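Speaker notes: Keeping the PC assembly cell running
Parkmont maintenance meetup, Friday, 25 minutes plus questions

Opening (2 min)

Say who I am and what I look after. One cell, one arm, desktop towers. I am going to stay on setup and upkeep. If people want to hear about the control software, send them to the Clomby talk after lunch.

Quick background. The cell puts parts into used desktop cases: processor, memory, hard drive. Lotwood sends us the cases. They come in mixed, and mixed cases are where most of my time goes. We have run 344 cases since we started keeping a proper log.

1. The bench and the parts fixture (6 min)

The case lies on its side with the open face up. The bench is slotted aluminum, so anything can be bolted down and moved later. That was handy in the first month when we moved everything twice.

Point to the fixture on the left. It is 3D printed. Hard drive stands upright at the back with its blue rails, processor sits in the square pocket at the front, memory module stands in its slot. Each part goes in the same way every time. The arm does not search for parts. It goes to where it was taught.

Check on the fixture every morning: press each part down by hand and see if it rocks. If it rocks, look for wear in the pocket first. We are on our third print. The first two wore at the drive slot. Keep the print file somewhere more than one person can find it.

Open the socket frame before you start and look straight down at the pins. Bad pins, the case goes back on the shelf.
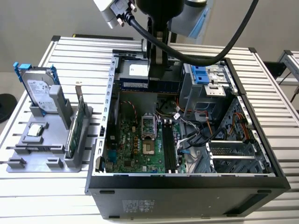 2. Cables, on the arm and in the case (5 min)

Two separate problems, and people mix them up.

Arm cable: needs slack for the lowest reach into the case, but too much slack and the loop drops and catches on the drive cage. Set the length with the arm at its lowest taught point. Then run the whole path at slow speed and watch the loop, not the gripper. Check the connector screws weekly. They back out. I put a paint mark on each one so I can see if it has turned.

Case cables: data and power bundles have to be out of the way of the fingers. We tie them back before the case goes in the cell. Fan cable too. Of our 92 logged stops, 68 were a cable in the case. Pause here and let them read the number on the slide.

3. Gripper care (6 min)

Fingers are stacked plates on small pivot screws. Things to cover:

Wipe down at the end of each shift. Dry cloth, no solvent on the pads.

Check the pivot screws for play. Hold the finger near the tip and move it side by side with the other one. Any click, take it off and tighten on the bench.

Re-teach the open width after any finger work. Do not trust the old value. Too wide and a finger comes down on the socket frame. Too narrow and it hits the module on the way in.

Teach the memory slot with the wrist camera view up on the monitor. Stop the arm above the board with the fingers open and check that the slot is in the middle of the gap. Do it with a graphics card fitted as well as without, so you know how much room there is. 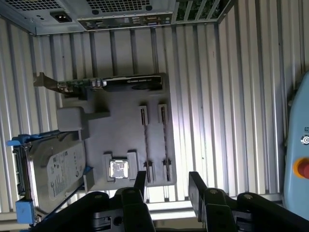 Wrist camera view: fingers open over the board, one memory slot in the gap. Graphics card fitted.

4. Stops and restarts (4 min)

Test the stop button at the start of every shift. Press it with the arm moving slowly and write it down. A test that is not in the log did not happen, as far as our auditor is concerned.

After a stop, jog the arm straight up before anything else. Never sideways. We bent a latch on a good board in June by going sideways.

Spares on the shelf: 3 finger sets, one arm cable, a bag of pivot screws. Finger sets come from Kovalchuk and take some time to arrive, so order when you open the last one.

Questions

Likely one: how long does it take to change over to a different case? Answer: most of a morning, nearly all of it teaching points.

Leave the checklist handouts by the door.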